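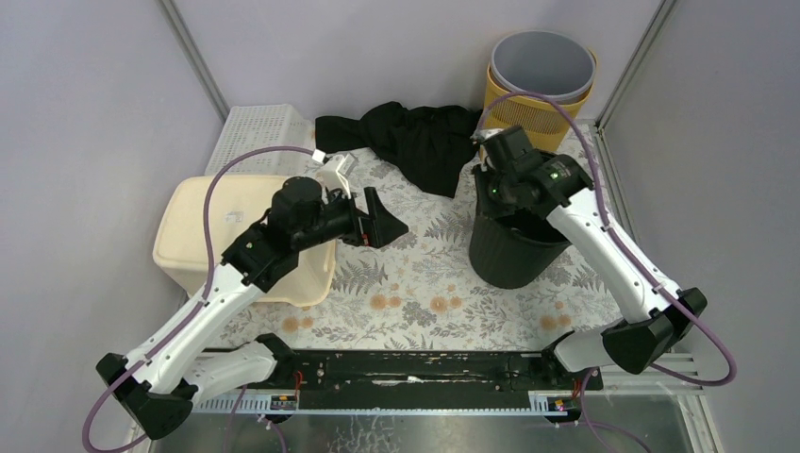 **Bins with a separate inner bucket: cleaning, lining and placing in shared rooms**

Posted in: Household and Shared Buildings
Posted by Ildikó Bíró

Good afternoon. I write on behalf of the residents of a shared house in Heltilport, where it has fallen to me to put the waste arrangements in order before the new intake in September.

Over the years we have collected a number of small bins and baskets that do not match one another. Several are plain, solid-sided bins and give no trouble. The difficulty lies with the waste baskets that have a slotted or mesh outer wall. Some of these came with an inner bucket and some did not, and residents have been using both kinds in the same way. The result is that paper dust and crumbs collect in the slots, and on two occasions liquid has reached the floor of the study room.

I should be grateful for guidance on the following matters:

- whether an inner bucket should be lined with a bag, or left bare and rinsed
- how often the outer basket needs washing if the bucket is in regular use
- whether mesh baskets without a bucket should be kept at all
- how best to store spare baskets, bins and boxes between lettings

The house has one utility sink, which is shallow. Residents are asked to empty their own bins on Tuesday evening, and this is mostly observed. We have no budget for replacing everything, although a small purchase could be approved if there were a clear case for it.

---

**Leonidas Alexiou**

I had charge of domestic supplies at the Zurnidow student residence for a number of years and can set out the practice we followed there.

The inner bucket should be treated as the bin and the outer basket as its holder. Once residents understand this, most of the trouble goes away. The bucket is lifted out, emptied and put back. The outer basket stays where it is and should never receive waste directly.

On lining, our rule was that buckets in kitchens and bathrooms were lined, and buckets in bedrooms and studies were not. A bag in a paper bin is seldom full when it is thrown away. Where a bag is used, it should be folded over the rim of the bucket and then tucked between the bucket and the basket, so that it does not slip down when something heavier is dropped in.

For washing, we used the following procedure:

1. Lift the bucket straight up by opposite sides of the rim. Pulling from one side tends to bring the basket up with it.
2. Empty the bucket and wipe out anything loose with a dry cloth.
3. Add 30 ml of washing-up liquid, fill with warm water to a third of the depth, and leave to stand while the basket is attended to.
4. Brush the slots of the basket from the inside outwards, using a dry brush first. A wet brush turns the dust to paste.
5. Rinse both parts and stand them upside down, separately, until dry.

The last step matters a good deal. A bucket put back damp will hold moisture against the basket, and the smell that follows is commonly blamed on the waste. We washed buckets weekly in kitchens and monthly elsewhere; the baskets were done at the end of each term.

A shallow sink need not be an obstacle. Use a jug, or do the work out of doors if there is a drain.

As to mesh baskets without a bucket, I would keep them for dry paper only and label them plainly. They also serve well for umbrellas, rolled drawings and similar items.

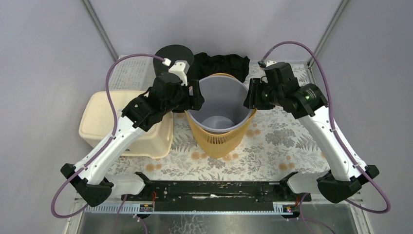
Nestor Evangelista wished to add that a bucket which sticks should never be forced with a knife or a ruler. The usual cause is a bag trapped down one side, and it can be freed by turning the bucket a little before lifting.

He is quite right, and I should have mentioned it. We lost two buckets to cracked rims in that way.

---

**Hilde Nijs**

We just use carrier bags in all of ours and have had no problems. The paper ones leak, though, so not those.

---

**Gediminas Paulauskas**

I would agree with most of what Mr Alexiou has written, but would question the monthly interval for bedrooms. In a shared house people eat in their rooms, whatever the rules say, and fortnightly would be safer.

With regard to storage, the spare items should be sorted by shape before anything is bought. Bins with sloping sides will stack; boxes with rounded corners generally will not stack inside one another, but they can hold cloths, brushes and spare bags. Perforated crates are useful for anything that has been washed and may still be slightly damp - they should not be used for small loose items. Each bucket should be stored inside its own basket, with a sheet of newspaper between the two. Pairs that are separated over the summer are rarely reunited.

I would also suggest a written note inside the cupboard door stating which bins belong to which room.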